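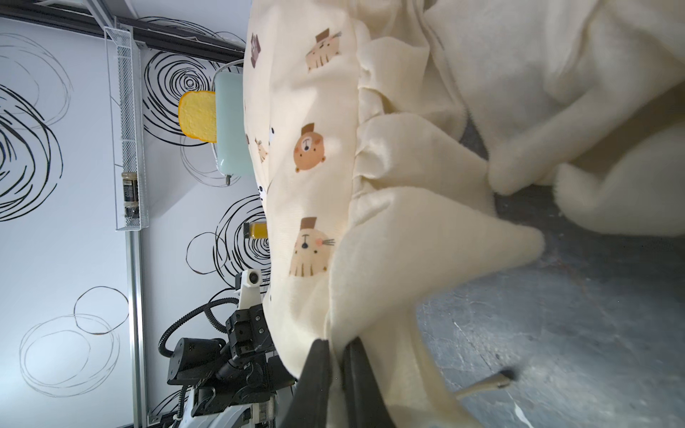 Cartoon-animal cotton over a plush blanket.

Tustach: price quotes for industrial packing tape

Tustach is a table of 312 price quotes for pressure-sensitive tape, collected by two people with a phone, a shared inbox and more patience than the subject deserves. If you have ever wondered why the same roll of brown tape costs one thing in Tasadberg and another in Virngate, you are our audience, and we may have already met you.

What's in it

One file, tustach.csv, comma separated, UTF-8. There are seven columns:

quote_id: a number we made up, stable between releases
town: where the seller is, which may be a long way from where the tape is
backing: paper, polypropylene, PVC, cloth or "other"
adhesive: acrylic, rubber or blank
width_mm: as quoted, even when the seller was plainly guessing
price: per roll, in euros, before tax
use: what the seller said the tape was for

Blank means blank. It does not mean zero, and it does not mean we forgot. Sellers were often happy to talk for a long time about delivery terms and then go very quiet when asked what made the tape sticky.

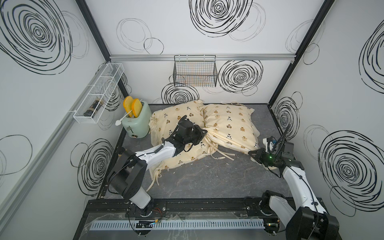
Prices are list prices for a single carton. Bulk discounts were left out on purpose, as every seller told us theirs was special and asked us not to mention it to the others. We haven't.

Roll length is missing from this release. We had it in the April draft, then found that half the sellers gave meters, the rest gave yards, and one gave "the usual." Keir Munro is working on it, and you can tell from his replies to email.

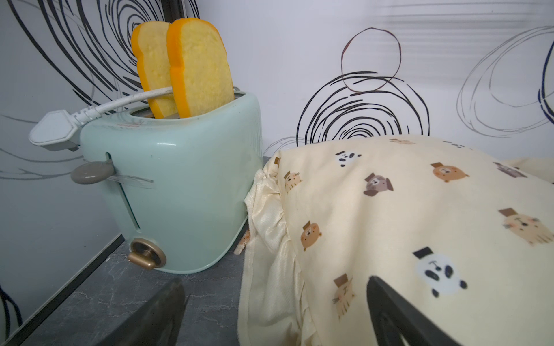
The use column is the messiest and, in our view, the best. It is free text, lightly cleaned for spelling, and sellers slice the world in ways no standard would allow. One person's "appliance" is another person's "kitchen" and a third person's "cords." Take a mint-green toaster with a white power cord draped over the top and the plug hanging off one side: it could land under any of those, depending on who picked up the phone. We did not merge them. If you need tidy categories, build your own and send us the mapping, and we will argue with you about it.

Known problems

Three sellers on Kos quoted by weight. Their rows are kept, with the price left blank.
Cloth tape is thin on the ground, so please don't publish a chart of it.
"Other" backing includes one product that is, as far as we can tell, a sticker.

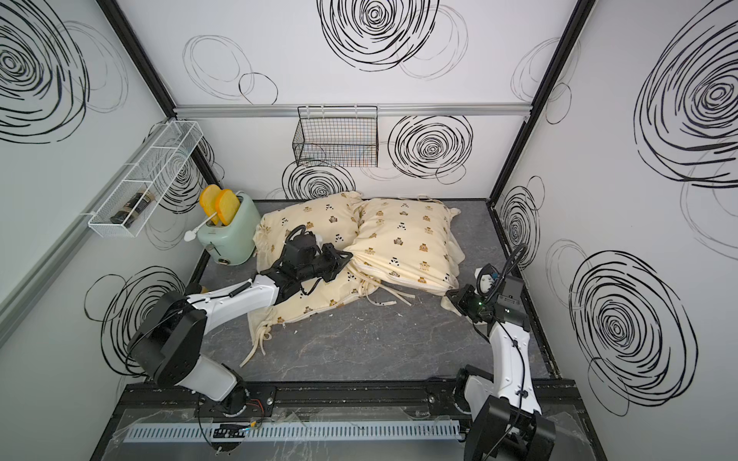 Virngate, 2023-05-31

This release fixes the duplicated IDs and restores the decimal points that a spreadsheet had helpfully removed. Panagiotis Lazarević rechecked the PVC rows by calling the sellers back — most remembered him, not all fondly. Corrections are welcome as long as they come with a quote in writing. Use the data for anything you like, with credit, and please don't call the sellers and say we sent you.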